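The Hao Plays: A Varine Reader's Set

Paperback, two volumes in a slipcase
Publisher: Plukar
Updated Dec 21, 2025

I've been selling play scripts out of this little shop for 23 years, and I still get a silly grin when a box from Plukar shows up. This set is the one I've been pestering people about since March. It's ten short comedies and farces from the Varine stage, split over 2 volumes, in a new English version that you can read aloud without tripping over your own teeth (I've tried, in the stockroom, to the alarm of the delivery guy).

If you don't know the Varine plays, don't worry, I didn't either until a customer asked for one and I had to pretend. They were written for a traveling company that played market towns, so they're quick and loud and full of people hiding in things. Most run under an hour. The plots are what you'd hope for: a miller who fakes his own funeral to get out of a debt and then can't stand what's said at it, two sisters courting the same bishop by letter, a town that votes to ban winter. My favorite is The Goose Court, in which a goose is put on trial for perjury and has the best lawyer in the room.

Volume one has the six early pieces, and those are the broad ones. Lots of slapping, lots of soup. Volume two has the four later plays, which are longer and a bit sadder, and The Widow's Ladder has a last scene that I read standing up in my coat because I'd forgotten to leave. I would start with volume one anyway. The later jokes lean on the early ones and you'll be glad you know who the miller is when he wanders back in.

About the translation: it's plain and fast, and it's rude where the original is rude. The old Rirnmont edition, which I stocked for years and have a soft spot for, turned all the songs into neat rhyming couplets and quietly dropped the dirty verses. The Hao set puts them back! The rhymes are looser this time but they sit on a tune much better, and there's a page of rhythm notes at the back of each book for anyone who has to get a cast to sing them.
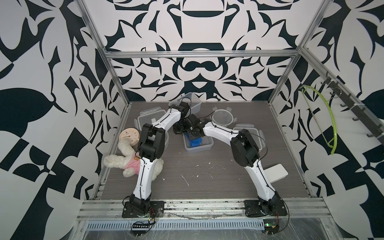 Two robot arms and a blue cloth in a clear container.

The books themselves are nicely made. Cream paper, decent margins for blocking notes, and a spine that opens flat on a music stand without cracking (mine has been bent back on itself since spring and it's holding up fine). Speech headings are in bold small caps, so you can find your line in bad light. Stage directions are in italics and kept short. My one gripe is the footnotes, which are at the end of each play instead of the bottom of the page, so you do a lot of flipping in The Goose Court, where half the fun is in the legal jokes. Use two bookmarks.

Who's it for? Reading groups, for sure. We did two of the plays at our back-table group and got through both in one evening with a break for pie. School and college drama folks should look hard at volume one: the casts are flexible, eight of the ten plays can be done with 8 actors if you double up, and the sets are basically a door and a table. I'd steer younger classes away from The Bishop's Mailbag unless you enjoy phone calls from parents.

What you get
Volume one: six plays, introduction, rhythm notes
Volume two: four plays, a short piece on the traveling companies, rhythm notes, pronunciation list
Printed card slipcase

Buying notes
I sell the set together and also split it, so if you only want one volume just say so in the order box. Slipcases go with full sets only. Group orders of 10 or more get a discount, and I'll work that out by email so you aren't charged the full price first.

Performance rights are separate from the books. Buying a stack of copies doesn't license a show, even a free one, so write to Plukar before you cast anything. The address is on the copyright page of both volumes.

Slightly bumped copies turn up now and then, usually a dinged slipcase corner. I keep those behind the counter and knock a bit off the price. Ask me if you'd like one!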